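Nanik – Perguntas frequentes
Simulação, câmera de punho e planejamento de preensão
Última revisão: 21 de dezembro de 2021

O que o Nanik faz?

O Nanik executa episódios de manipulação em cenas simuladas e grava, para cada passo de controle, a imagem da câmera de punho, o estado das juntas, a abertura da garra e o comando enviado. Inclui um planejador de trajetória, um filtro de candidatos de preensão e ferramentas de reprodução. O simulador físico e o renderizador são dependências externas e têm instalação própria.

Qual é a relação entre Nanik, Florkside e Farnutier?

Florkside é o formato de registro dos episódios e a biblioteca que o lê. Farnutier é o planejador. O Nanik usa os dois, mas cada um tem repositório e numeração de versão independentes. Um episódio gravado em Florkside pode ser lido sem o Nanik instalado; o inverso não vale.

Quais referenciais são usados?

Base do robô, flange, câmera de punho e centro da garra (TCP). As poses são gravadas em relação à base, em metros, com quaternions na ordem x, y, z, w. A transformação flange–câmera é fixa durante o episódio e fica no cabeçalho do arquivo. Quem altera a montagem da câmera no modelo precisa regenerar o cabeçalho com o comando nanik calib write; o leitor não detecta a divergência.

Com que frequência os dados são gravados?

O laço de controle publica um comando a cada 7 ms. A imagem é renderizada em um processo separado e associada ao estado com carimbo de tempo mais próximo. Se a diferença ultrapassar 80 ms, o quadro recebe o sinalizador stale e é ignorado pelo filtro de preensão, mas permanece no arquivo.

Por que a garra ocupa tanto espaço na imagem da câmera de punho?

A câmera acompanha o flange e olha na direção dos dedos, de modo que parte do corpo da garra fica no campo de visão. O Nanik não remove essa região na gravação. A máscara da garra é gerada à parte, a partir do modelo geométrico e da abertura medida, e salva no canal self_mask. Redes treinadas com a imagem completa tendem a usar a posição dos dedos como referência; se isso é desejável depende da tarefa.

O que acontece quando não há nenhum objeto no campo de visão?

O segmentador devolve uma lista vazia e o Farnutier mantém o último alvo válido por 350 ms. Depois disso, o estado passa para SEARCH e o braço executa a varredura definida em search.yaml. Um fundo uniforme não gera erro. O mesmo vale para regiões de parede ou de mesa sem candidatos, desde que a profundidade seja finita; profundidade infinita é descartada antes da segmentação.

Vistas da câmera de punho em simulação: 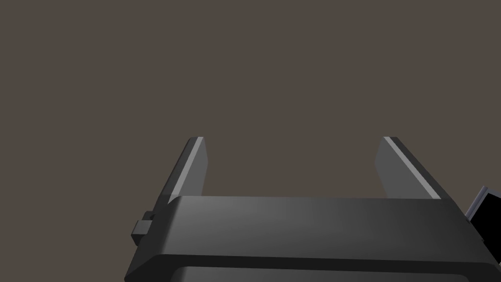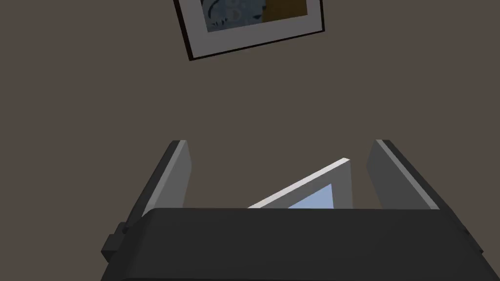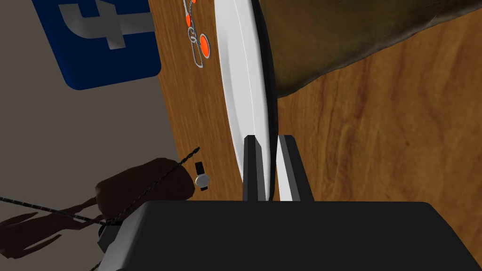
Como o filtro trata objetos finos, como pratos e molduras?

Objetos finos são o caso mais sensível. A normal estimada na borda é instável e a nuvem de pontos contém poucos pontos por face. O filtro calcula a espessura aparente ao longo do eixo de fechamento e aceita o candidato quando ela é menor que a abertura útil, descontada a margem thin_margin. Para esses objetos recomenda-se elevar a resolução de profundidade antes de alterar a margem. Margem negativa é aceita pelo analisador de configuração por compatibilidade e produz colisão na borda em quase todos os casos.

Um objeto visível entre os dedos conta como preso?

Não. A presença de pixels do objeto na região entre os dedos define apenas o estado BETWEEN. O estado GRASPED exige contato nos dois dedos e abertura estável por cinco passos consecutivos. Os dois estados são gravados em campos distintos, e a versão anterior do Florkside, que os unia em um só campo, deve ser convertida com florkside migrate.

A inclinação do horizonte na imagem precisa ser corrigida?

Para o planejador, não. A orientação da câmera é conhecida e toda a geometria é transformada para a base. Para treinamento, a opção --level gira a imagem em torno do eixo óptico até alinhar a gravidade com a vertical. A rotação introduz cantos vazios, preenchidos com zero, e desloca a máscara da garra – as duas camadas devem ser giradas juntas.

Os objetos da cena têm massa e atrito realistas?

Depende do catálogo. Cada malha do conjunto Đoàn traz massa, atrito e uma decomposição convexa. Quando um desses campos falta, o carregador usa os valores padrão e escreve um aviso no log. O conjunto tem 229 malhas; os valores de atrito foram ajustados em simulação e não devem ser citados como medição.

Cabos e correntes são simulados como corpos flexíveis?

Não na configuração padrão. Qualquer malha é carregada como corpo rígido, inclusive quando a forma sugere um material flexível. O planejador, portanto, trata um cabo sobre a mesa como obstáculo rígido. Para permitir contato leve com ele, inclua o identificador em allowed_contacts.

O planejador falha com "no IK in approach". O que verificar?

Primeiro, a distância de pré-preensão em approach.offset: valores altos colocam o TCP fora do alcance quando o alvo está perto da borda do espaço de trabalho. Segundo, os limites da junta 6, que alguns arquivos URDF trazem reduzidos. Se ambos estiverem corretos, execute farnutier explain com o número do episódio; a saída lista cada candidato e o teste em que foi rejeitado.

É possível reproduzir um episódio de forma determinística?

Sim, na mesma versão do simulador e com a semente gravada no cabeçalho. A reprodução cobre estados e comandos. As imagens podem variar em poucos níveis de intensidade entre placas gráficas, e por isso os testes de regressão comparam máscaras e profundidade, sem comparar cor.

Há suporte a mais de uma câmera?

O formato aceita várias. O filtro de preensão lê somente a de punho. A fusão com câmeras fixas está em um ramo experimental mantido por Nhàn Lò e deve ser incorporada em janeiro, caso os testes de sincronização sejam concluídos.

Onde relatar erros?

No rastreador do repositório correspondente, com o cabeçalho do episódio, o log completo e a saída de nanik version. Questões sobre o Farnutier são triadas por Khang Đỗ. Relatos sem cabeçalho são devolvidos, pois sem a semente e a transformação da câmera o episódio não pode ser reconstruído.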